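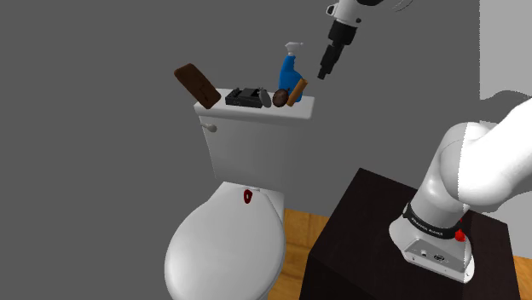
Ensinar um braço robótico dentro de uma casa de banho que não existe: a minha tarde na Navville

Fui à Navville a meio de julho convencida de que ia ver um robô e saí de lá com o pulso dorido. É que desta vez deixaram-me pegar no comando! A equipa está a gravar demonstrações por controlo remoto dentro de um simulador a que chamam Brunduro, e quem aparece à porta acaba quase sempre sentado na cadeira do operador.

A coisa funciona assim: seguramos um comando, mexemos a mão, e no ecrã o braço (um Franka branco, montado num bloco escuro) vai atrás. Um botão fecha a pinça, outro dá a demonstração por terminada. O Joly, o programa que faz a ponte entre a mão e o braço, guarda o percurso inteiro, incluindo as hesitações, os arrependimentos e aquele momento em que uma pessoa se engana no lado e vai contra a parede. Eu fui contra a parede duas vezes.

O cenário do dia era uma casa de banho, com a tampa da sanita fechada e uma fila de coisas pousadas em cima do autoclismo, entre elas um frasco pulverizador azul. A tarefa que me calhou parecia de criança: descer a pinça até ao frasco, agarrá-lo e levá-lo para o bloco ao lado do robô. À primeira deitei-o abaixo. À segunda agarrei-o pelo gatilho e ele rodou todo. Só à quinta ou sexta é que a Glenys Pumphrey, que coordena as gravações, disse do fundo da sala "essa fica" - e eu fiquei ridiculamente contente.

A Glenys explicou-me que o mais difícil de corrigir nos principiantes é a pressa. Quem chega de novo quer ir a direito ao objeto, e o robô aprende a ir a direito também, levando tudo o que está pelo caminho. Ela própria pára sempre um instante por cima da fila antes de descer, com a pinça aberta, e só depois escolhe por onde entra. Vista de fora, a diferença é enorme, parece que o braço está a pensar.

Até agora a equipa tem 489 demonstrações gravadas neste cenário. Dessas, 83 foram postas de lado na revisão, quase todas por a pinça ter tocado em objetos vizinhos. Perguntei se as minhas iam para esse monte e mudaram de assunto com muita simpatia.

O que me surpreendeu foi a quantidade de tralha em volta. Eu esperava uma mesa lisa e um cubo, e afinal há lavatório, porta, quadros na parede, chão de madeira e um martelo de cabo azul misturado com o resto. Para quem opera é uma chatice, porque o olho foge para todo o lado. E conforme a vista que escolhemos no ecrã, o próprio braço pode tapar um pedaço da divisão - passei boa parte da tarde a saltar de uma vista para outra, à procura da ponta dos dedos da pinça.

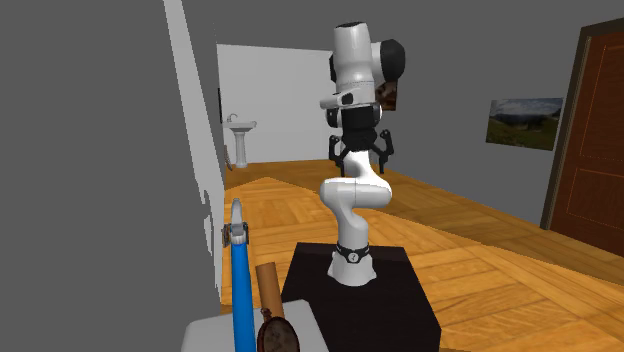
O que vem a seguir

A Grerkon, que paga parte do trabalho, quer ver a mesma tarefa feita por 8 operadores diferentes, para comparar os estilos de cada um. As sessões continuam durante o resto do mês, sempre a partir das três da tarde, e há ainda 2 lugares por preencher. Não é preciso experiência, só paciência e um pulso em bom estado. Eu já me inscrevi outra vez e pedi o martelo!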